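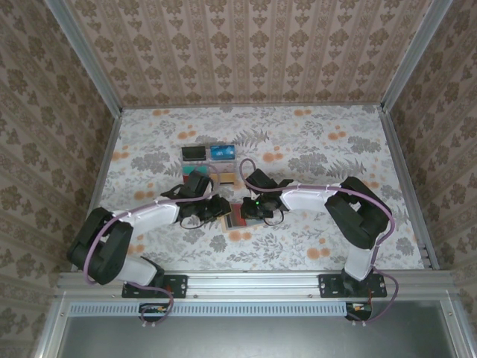
Pressemitteilung

Zinach bringt Kartenetui Delorme und Kartenhalter Trurkex in den Handel

Skolport, im August

Eigentlich wollte ich nur wissen, wo meine Büchereikarte steckt. Sie war im Portemonnaie, hinter dem Impfkärtchen, einem abgelaufenen Parkausweis und drei Stempelkarten von Cafés, von denen zwei längst zu sind. An dem Abend habe ich alles auf den Küchentisch gekippt und sortiert, und am nächsten Morgen lag in unserer Werkstatt die erste Skizze für das Etui, das wir jetzt endlich verkaufen dürfen. Es heißt Delorme, dazu gibt es einen Halter für den Schreibtisch namens Trurkex, und weil wir bei Zinach keine Presseabteilung haben, schreibe ich diese Mitteilung eben selbst!

Ab diesem Monat gibt es beides in unserem Laden in Skolport und bei den Händlern, die auch schon unsere Schlüsselmäppchen führen. Die erste Auflage vom Delorme umfasst 1090 Stück. Für einen Betrieb unserer Größe ist das viel Leder, und ich gebe gern zu, dass ich die letzten Nächte vor der Bestellung nicht besonders gut geschlafen habe.

Das Etui: Delorme

Das Delorme ist ein kleines Lederetui für Karten. Kein Münzfach, kein Fach für Kassenzettel, die hebt man sonst ja doch alle auf. Die Karten stecken von oben zwischen zwei Lederlagen, eine schmale Lasche geht einmal herum und wird mit einem Druckknopf geschlossen. Über diese Lasche haben wir länger gestritten als über alles andere zusammen. Anfangs war sie breiter und eckig, und beim Herausziehen aus der Hosentasche blieb sie ständig hängen. Die runde Form am Ende kam erst mit dem vierten Muster - seither ist Ruhe.

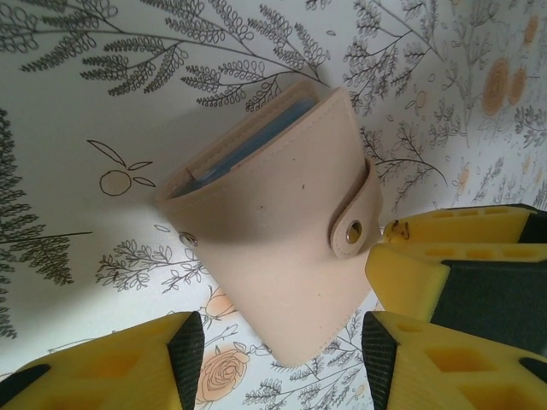 Beim Leder bin ich bei einem hellen Sandton geblieben, obwohl mir einige Händler zu Schwarz geraten hatten. Helles Leder bekommt mit der Zeit Spuren, das stimmt, und ich mag genau das (mein eigenes Muster sieht inzwischen ziemlich gelebt aus). Die Naht ist Ton in Ton gehalten und läuft oben an der Öffnung und an den Außenkanten entlang. Unten darf das Etui ein bisschen breiter werden, das liegt besser in der Hand, und man findet es in einer vollen Tasche auch blind an der Form.

Wer viel in der Tasche hat, kann die Karten vorher in dünne Hüllen stecken, das Delorme macht das mit. Nur bitte nicht vollstopfen! Leder gibt nach, aber es geht nicht wieder zurück, und dann rutschen die Karten.

Bevor wir in Serie gegangen sind, haben 167 Kundinnen und Kunden ein Muster mit nach Hause genommen und uns danach geschrieben, was sie gestört hat. Die meisten Zettel drehten sich um den Druckknopf, der anfangs zu stramm saß. Dazu kamen ein paar Wünsche nach einem Schlüsselring, den wir weggelassen haben, und eine sehr liebe Postkarte, die jetzt über der Nähmaschine hängt. Der Knopf ist geändert.

Der Halter: Trurkex

Die Idee für den Trurkex kam später und von der anderen Seite. Mir war aufgefallen, dass ich zwar ein aufgeräumtes Etui hatte, daheim aber weiterhin einen Stapel Karten neben der Obstschale. Die, die man zweimal im Jahr braucht und dann sofort. Der Trurkex hat sechs Plätze, zwei nebeneinander und drei hintereinander, und steht auf dem Schreibtisch, im Flur oder an der Ladenkasse. Man sieht von jeder Karte genug, um sie an der Farbe zu erkennen. Bei mir stehen die bunten vorne und die dunklen hinten, aber das darf jeder halten, wie er will.

Einräumen geht so nebenbei: Etui auf, Karten durchsehen, was heute nicht mit muss, kommt in den Halter. Ich mache das abends beim Teekochen. Wenn man es eine Woche lang macht, hat man auf einmal nur noch die vier oder fünf Karten dabei, die man wirklich benutzt. Und wer beim Sortieren einen alten Gutschein findet, darf ihn gern bei uns im Laden vorzeigen, wir freuen uns mit. 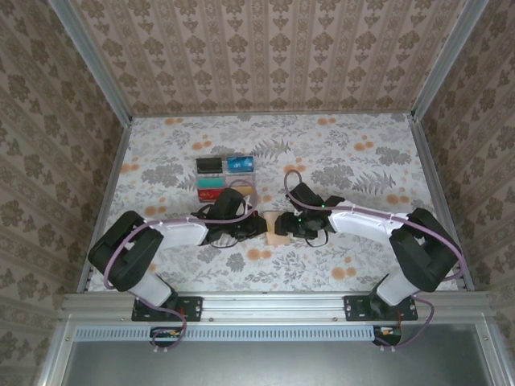
Preise und Verfügbarkeit

Der Trurkex kostet 23 Euro. Das Delorme gibt es einzeln oder zusammen mit dem Halter, die Preise für den Handel schicke ich auf Anfrage zu. Die ersten 100 Etuis gehen an Leute, die schon im Frühjahr vorbestellt haben - danke fürs Warten, es hat länger gedauert als versprochen, und das lag am Leder und ein bisschen auch an mir. Nachbestellungen nehmen wir ab sofort entgegen.

Reparieren tun wir selbstverständlich auch. Wenn eine Naht aufgeht oder ein Knopf nicht mehr hält, bringt uns das Etui vorbei oder schickt es ein, wir schauen es uns an.

Zur Optik

Auf unserem Pressematerial taucht überall dasselbe Muster auf, graue Farne, Zweige und dazwischen orange und pfirsichfarbene Blüten. Ich finde, das helle Leder sieht darauf am schönsten aus. Auf die Verpackung kommt es vielleicht auch noch, das entscheiden wir im Herbst. 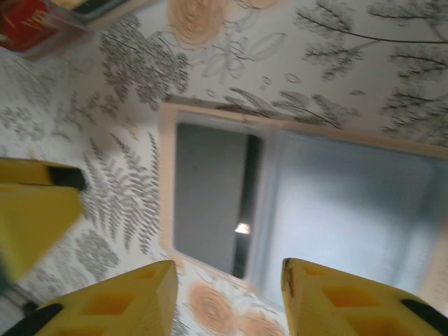 Pfirsichfarbene Rose und graue Zweige im Pflanzenmuster. Abdruck frei, Bild: Zinach

Über Zinach

Zinach ist eine kleine Lederwerkstatt mit Laden in Skolport. Wir machen Etuis, Mäppchen und Kleinkram für Taschen und Schreibtische. Muster für Redaktionen verleihen wir gern, bitte kurz dazuschreiben, bis wann sie gebraucht werden. Vormittags ab neun Uhr erreicht man uns am besten, nachmittags läuft meistens die Maschine und wir hören das Telefon nicht.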